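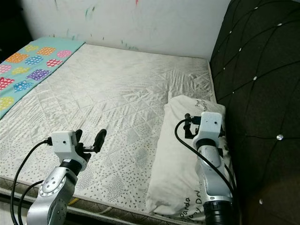

Fig. 1. Head camera input to the corner finder. Cloth folded on the far left of the mattress, both grippers up.

Britska: Corner Picking and Two-Arm Timing for Spreading Cloth on a Bed
Final project report, robotics software lab, Grernstead
11 May 2021

Summary

We wrote the software layer that takes a head camera image, finds the near corners of a cloth on a bed, and sends both arms to those corners at the same time. The package is called Britska. It sits between the camera driver and the arm controllers. Perception part is ours. Planning part is a wrapper on Dultimov, the planner the lab already runs, plus a sync layer we had to write in the last few weeks when the original plan fell through.

79 full attempts logged with the final build. 21 failed. Breakdown is further down. Folding the cloth is NOT in this report, we dropped it after the midterm review.

What we set out to do

Proposal from October said: detect a cloth on a bed, spread it, smooth it, fold it back. Way too much. What we kept:

- find the cloth in the head image
- find its two near corners
- plan both arms to pre-grasp poses above the corners
- close both grippers together and pull toward the bed edge

Smoothing got cut too, though there is a half finished branch for it in the repo (smooth_wip, do not merge, it breaks the arm limits check).

Perception

First version was a plain color threshold in HSV. Aqua cloth on a white mattress, should be easy. And it is, for the aqua part. The trouble is the print. Hearts, circles and rounded rectangles in red, yellow, purple, orange, pink. Each one punched a hole in the mask. Holes in the middle of the cloth don't matter much, you just fill them. A shape close to the border is worse. The mask bites inward, the outline gets a dent, and the corner finder thinks the dent is a corner.

We tried bigger and bigger closing kernels. That fixed the dents and rounded off the real corners. Bad trade.

Second version, called Cha in the code, works the other way around. It models the mattress instead of the cloth. Mattress is white with little gray marks, so low saturation almost everywhere. Cha grows a region from seed points on the mattress, and anything saturated that touches it gets grouped as one blob. Shapes and background cloth end up in the same blob no matter what color they are. Then we fit a quad to the outline.

Things that confused Cha:

- The pillow. White like the mattress, so it just joins the mattress region. Fine for finding the cloth, not fine for planning, so the planner keeps its own pillow box (set by hand, see Planning).
- The lettering on the pillow. Came out as tiny blobs. Removed with a minimum area.
- The marks on the wall. Colored scribbles just above the mattress line, saturated enough to pass. We now fit the back edge of the mattress first and throw out everything above it.
- The white dots inside the shapes. Small holes again, filled.
- The dark headboard. Low saturation so it slipped in with the mattress at first. Added a brightness floor.
- Our own grippers. Wrist housings are white and the fingers are black, and in the head view they sit right over the mattress. We project the arm model into the image and mask it out, with a margin. Margin is too generous and it eats the corner when the gripper is close. Known problem, biggest one left honestly.

Folded vs. spread is a seperate check. If the blob's fitted quad is long and thin we call it folded and the corner step is skipped. Fig. 1 is the kind of input where that check has to fire. The value for "long and thin" was tuned by hand on our own recordings and we have no reason to think it works on other cloths.

Cha runs in under 200 ms per image on the lab desktop. Slow, but we only call it before a motion starts and once more at the pre-grasp pose, so ok.

Planning

Dultimov plans one arm at a time. That was the surprise. We had read the docs as saying it took a joint group with both arms in it, and it does take one, but it treats the second arm as a fixed obstacle. So if you ask for both, you get the left arm planned against the right arm's start pose and then the other way around. The paths can cross. They did cross in simulation. Never on the hardware, we caught it before.

Our fix:

1. Plan left with right frozen at start.
2. Plan right with left frozen at goal.
3. Walk both paths on a shared clock and check arm to arm distance at every step.
4. If too close anywhere, delay the right arm and check again.
5. If the delay hits the limit, give up and report no plan.

Simple and kind of dumb. It works for this task mostly due to the goals being on opposite corners, with the left arm always taking the left one. For anything where the arms have to trade sides it would fail nearly every time.

Collision world is the mattress as a box, headboard as a box, pillow as a box. All three measured with a tape and typed into a yaml file. If somebody moves the bed you have to redo it. The cables on the arms are not modeled at all. They loop out from the wrist housings farther than we expected, so we added wrist roll limits instead. That costs some reach on the right side.

Control and timing

Both arms get joint targets from the same node. Early on we had one node per arm and started them with a shared message, and the start times drifted apart enough that one gripper would close and begin pulling first. Cloth turns a little, other corner slides out of the other gripper. Took us forever to see this in the logs, we kept blaming perception.

Now there is one node, one timer, and a small state machine:

IDLE > LOOK > PLAN > APPROACH > RELOOK > CLOSE > PULL > RELEASE

RELOOK is where Cha runs the second time. If a corner moved more than the tolerance since LOOK, back to PLAN. We allow that two times and then abort. CLOSE waits until both arms report settled. PULL checks gripper width on both sides, if either one reads fully closed there is no cloth in it and we stop.

Fig. 2 is taken from the head camera with the grippers near the two near corners. This is the region where the mask margin hurts, fingers pointing right at the fabric we are trying to outline.

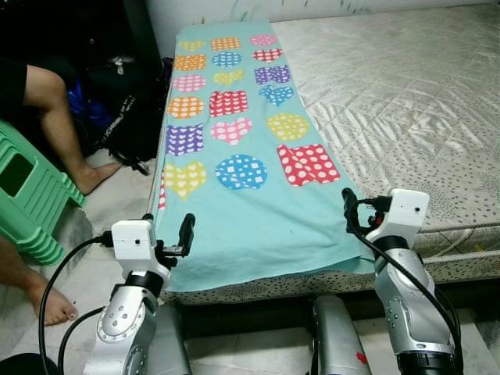
Results

All attempts counted here used the final build. Start is the operator pressing go in the terminal, end is RELEASE or an abort. Success means the state machine got to RELEASE with both grippers reading cloth the whole pull. It does not mean the cloth looked flat, we did not score that.

Out of 79 attempts, 21 did not reach RELEASE. From the logs, most common first:

- gripper read fully closed on one side, usually the right
- corner lost at RELOOK, margin ate it
- no plan found within the delay limit
- joint limit stop on the right wrist (our own roll limit)

We should of logged the full resolution image for every failure and only did it for the late ones. For the early failures we have the state trace and nothing else, so the split between the first two causes is partly guesswork and we left the numbers out.

Tooling

Probably the most useful thing for whoever picks this up. britska_replay takes a log and steps through it with the mask, the quad and the planned paths drawn on the head image. You can change Cha parameters and rerun on the same images without the robot. We wrote it late. Write it first.

Config is in one yaml now. Was in four places. If you find an old launch file that sets the corner tolerance, delete it, it silently overrides the yaml.

Left to do

- use depth at the cloth edge in place of the 2D quad, wrinkles near the edge pull the fit sideways
- shrink the arm mask margin, maybe with a better hand-eye calibration
- real two-arm planning, or at least try both planning orders
- read the mattress box from the camera
- try a plain cloth. And a white one, where Cha as written has no chance

Code is in the lab repo under britska, tag final. Readme covers the build. The Dultimov version is pinned, don't update it, the newer one renames the joint groups.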